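Reports > Site visits > Winmont demonstration day

Aug 8, 2023
By Jomar Gatchalian

I went to see the laundry arms because I was asked to, and because our linen budget has to be settled by January. We run 18 residential units with a shared wash room in each, and Benjie Dumlao on our operations side had read the brochure from Sosa, the reseller, and wanted someone to go and look before he started moving money around. He would say he was open-minded. I would say he had already picked the column in the spreadsheet.

The product is called Rosel. It comes as a pair of arms with a gripper on each, and it is sold for what Sosa calls "the last ten feet of laundry," meaning the part between the pile of clothes and the inside of the washer. The brochure shows a bright room with one wicker hamper in it. Winmont had set up in ordinary rooms, and I count that in their favor. A black fan stood by the counter, with a box in green straps near it and the clothes heaped up close by.
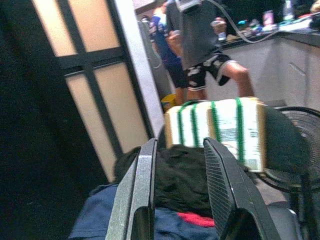

Rosel at the pile, seen from the wrist camera. Winmont, demonstration day.

My first question was price, and it took three tries to get one. Sosa quotes the arms as a monthly lease. The grippers are on the lease. The cameras are on the lease. The stand isn't, the training visit isn't, and neither is the replacement set of fingers, which the contract lists as a wear item with no interval beside it. I asked how long a set lasts and was told it depends on the fabric. Fine, but I have to write down a number. If they won't give me one I'll use the worst one I can think of.

By my own arithmetic, a single site comes to nearly 300 dollars a month above the headline lease once those extras are spread over the term. Multiply that by 18 and you will see why I stopped eating the free cookies and started taking notes.

The second question was about the clothes themselves. Sheets and towels are what we pay people to move, and what I saw being handled was clothing, mostly dark. I asked about fitted sheets. The answer was that large flats are "on the roadmap." I have sat through enough sales meetings to know that a roadmap is free to print.

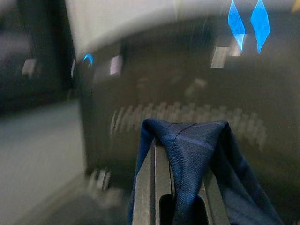 Then there is throughput. The sheet they handed out says 40 garments an hour. It doesn't say whether that is a measured figure or a target, whether it counts garments that get dropped, or who empties the pockets. Our evening staff get through a good deal more than that while also answering the phone. The counterargument is that the arms can work at night, and I take it seriously, but a night shift only helps if there's a second machine to load when the first one is full. We have one washer per wash room. So the arms would stand idle through most of a cycle, at the full lease rate.

Credit where due: they were using a plain top-loader, a Midea, the sort of thing you could have in any apartment. I had expected some special washer with a special door that we'd also be asked to buy. Our own units are a mix of top- and front-loaders, though, and when I asked whether one program covers both I was told each type is a separate setup, and a setup is billed as a training visit.
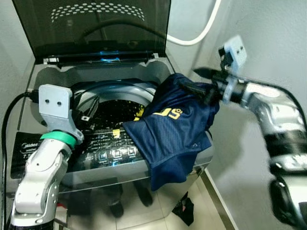 Floor space matters too. Our smallest wash room is 106 square feet with the folding table in it. Sosa's planning guide asks for clear room on both sides of the machine, and we have a wall on one side in most buildings and a water heater on the other. Somebody would have to move plumbing. That isn't in the lease either, and I doubt it's in Benjie's column.

I also asked for the name of a customer who had renewed. They offered Skukow, a hostel operator, and said I could call. I did, the next morning. The manager was polite and told me they were still in their first term, so whatever they are, they aren't a renewal.

My recommendation is to leave the arms out of next year's plan. If Sosa will put one unit in one building on a three-month trial, with the fingers and the training visit included and the right to send it all back, I'd sign for that. I would want our own people keeping the tally. Failing that, two new dryers would do more for the queue on Sundays, and we know what a dryer costs to fix.
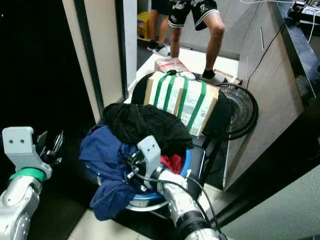
Benjie Dumlao read a draft of this and objects to the staffing comparison. He says I set the machine against our best evening crew, when the position he is trying to cover is the one we haven't managed to fill, and that an empty position moves no garments an hour at all. He also thinks Sosa would agree to the trial if we asked for two buildings instead of one. He has asked them for it in writing, with the price of the fingers on the same page.

We use cookies to remember your settings and see which reports get read. By continuing to use this site you accept our cookie policy. Accept | Manage settings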